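Durngateの保守見学会に参加して

2019年11月9日、Durngateの組立棟で開かれた保守担当者向けの見学会に行ってきた。対象は第2セル1台だけで、午前中いっぱいをかけて、段取りと日常点検、修理の手順を見せてもらうという内容である。参加者は22名、二班に分かれて回った。

案内役は保全課のFergal Brophyさん。セルは六軸のアーム1本、供給台、排出側のコンベヤという構成で、Kundow製の部品箱から角物のワークを取り出し、治具に並べていく。柵の内側には17番までの点検札が下がっており、朝の始業前に番号順で見る。札の裏に前回の担当者の印が押してあるので、抜けがあればすぐわかる。

最初に見たのは把持部の爪の交換だった。爪は消耗品扱いで、稼働174時間ごとに左右を組で替える。片側だけ替えると中心がずれ、置き位置の補正をやり直すことになるらしい。ボルトは対角に仮締めし、ゲージを挟んでから本締めする。以前は本締めのあとにゲージを当てていたが、やり直しが多かったので順番を変えたとのこと。外した爪は袋に入れ、日付を書いて1月の棚卸しまで保管する。

次が配線まわり。手首の軸を通るケーブルは外側に擦れ跡が出やすく、保護チューブをSkustov式の巻き方に変えてから交換の間隔が延びたという。現物を触らせてもらったが、思ったより硬い。冬場はさらに硬くなるので、始業時に低速で暖機運転をしている。この暖機の動作は昨年まで手動で呼び出していたが、今は電源投入後の最初のサイクルに組み込まれている。

休憩のあと、二階の事務所に移った。Deirdre Ó Gríofaさんの担当で、把持位置を変えるときは現場で試す前に画面上のシミュレーションで確認する。ワークは細部を省いて単色の立方体に置き換えてある。形を簡単にしておくと計算が軽く、上面と側面の向きだけを先に詰められる。 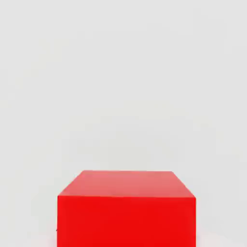
シミュレーション画面（提供：Durngate 保全課）

赤いブロックは上面が明るく、手前の面が濃く出るので、面の境目は見分けやすい。よく見るとわずかに傾いている。背景は薄い灰色だけで、机と壁の区別もつかない。実機の現場は照明の映り込みがあるため、画面で決めた値をそのまま使わず、低速で確認してから登録するそうだ。登録前の値は48件まで残せる設定で、古いものから消える。

質疑では、停止後の復帰手順について質問が集中した。Dunneの安全リレーが落ちた場合、原因を記録するまでは再起動しない決まりになっている。記録用紙はセルの脇に吊るしてあり、見せてもらった分は手書きで、時刻と軸番号、処置が一行ずつ書かれていた。端末入力への切り替えも検討したが、手袋のまま書けるほうがよいという現場の声で紙が残っている。

うちの工場でも爪の交換は本締めのあとにゲージを当てているので、まずは順番を入れ替えて試すつもりでいる。点検札の写しを一部もらってきた。必要な方は設備係の棚から取ってください。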